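Folding day at the spare room: what we learned about jumpers, cloths and the bed as a bench

The May clear-out took longer than planned, mostly on account of the folding. We had expected the sorting to be the slow part. By mid-afternoon the sorting was finished and there was still a bed's worth of soft things with no shape to them, so this month's household item is about getting those into a state where they will sit on a shelf and stay there.

Marijke Koster wrote the original notes for the Nelau household group, and most of what follows is hers with a few changes from the rest of us. The notes started as a single page for people moving into the smaller units at Gernholm, where the linen cupboard is one narrow shelf and a hook.

Start with the surface. A kitchen table is the right height but usually too small for anything bigger than a tea towel. The floor is big enough and hard on the knees. A bed or any low padded platform is a fair compromise, provided you strip it back to something smooth first. A doona underneath will swallow the edges of whatever you are folding and you will end up doing it twice. Pull the sheet tight, or go down to the mattress, and clear anything you don't need off to one side.

Do the flat cloths before the clothes. They are easier, they make a neat pile quickly, and they get your hands used to finding corners. Spread the cloth out fully, even if it means walking around the bed. Take one corner, lift it a little and draw it toward you until the creases along that side run out.

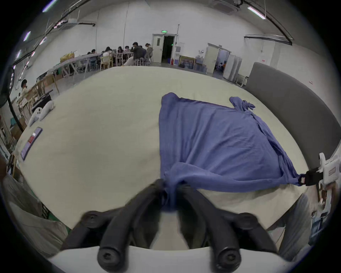
If a corner has been knotted or twisted, undo it before you go any further. A knot folded into the middle of a cloth leaves a lump that tips the whole stack over, and the crease it makes is a nuisance to iron out later. Once the cloth is flat, bring the far edge to the near edge, smooth from the centre outward, then fold in half the other way. Large squares can go in thirds after that. Stop when the cloth is a bit narrower than the shelf.

We keep cloths in one pile and face the folded edge outward. You can pull one from the middle that way without dragging its neighbours with it.

Knits need more patience. A jumper or long-sleeved top picked up by one sleeve will hang crooked, and the weight of the body can stretch the shoulder. Gather it loosely, set it down in the middle of the bed, and find the neckline first. The neck tells you which way up the thing is. From there you can find both shoulders, and the sleeves follow.

Lay the top face down. Straighten the hem, then the sides, then each sleeve out from the shoulder. Cuffs like to flip over on themselves and it pays to check them now. Fold one side in toward the centre with its sleeve, double the sleeve back down so it lies along the body, and repeat on the other side. You should have a long rectangle. Fold the bottom third up and the top third over that. For a deep drawer, roll from the hem.
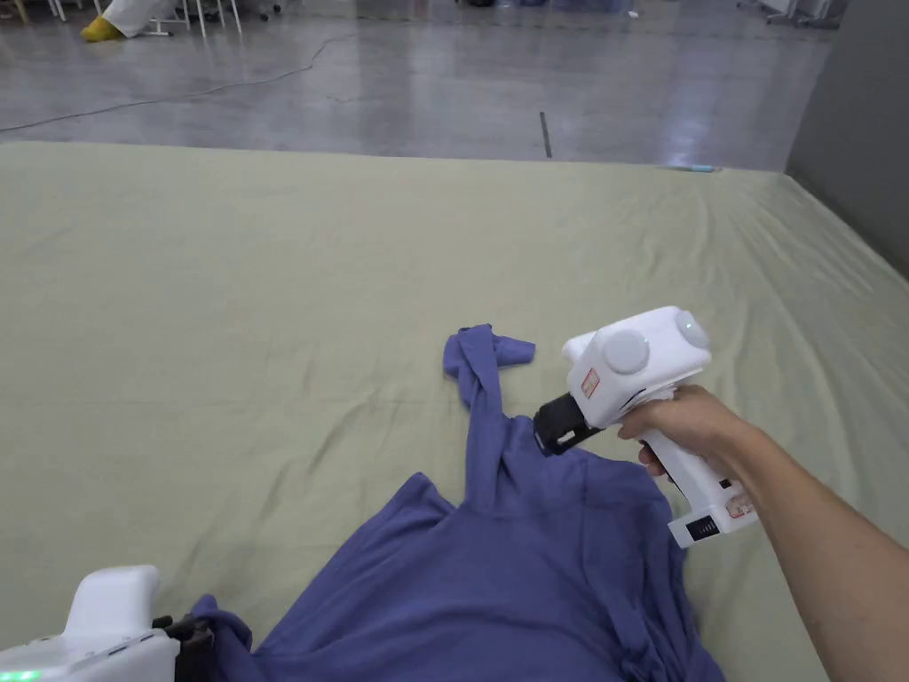 A long-sleeved knit, bunched into folds, with one sleeve twisted upward.

A few of us tried hanging knits to save time. After one winter the shoulders had points in them, and the heavier ones had grown noticeably in length. We have gone back to folding everything knitted, including the light tops. Woven shirts are fine on a hanger.

For storage, the Jiang fabric boxes some members bought last year have held up well, though the lids are loose. The Brorby crates are stiffer and stack better but have open sides, so put a pillowcase over the contents if the room is dusty. Either one fits the Gernholm shelves lengthwise. Measure first if your shelves are older, as a couple of people found theirs were too shallow and had to send boxes back.

Don't fill a box to the top. Leave a hand's width of space so you can get to the bottom layer without emptying the rest onto the bed again. Write the contents on the end that faces out, in pencil if you are likely to change your mind.

Marijke's full notes, including the section on fitted sheets, are in the folder by the noticeboard. We printed 300 copies and there are plenty left, so please take one for a neighbour. Spare boxes can be dropped at the Nelau office before noon, and anything with a broken zip should go in the mending basket and stay out of the giveaway pile.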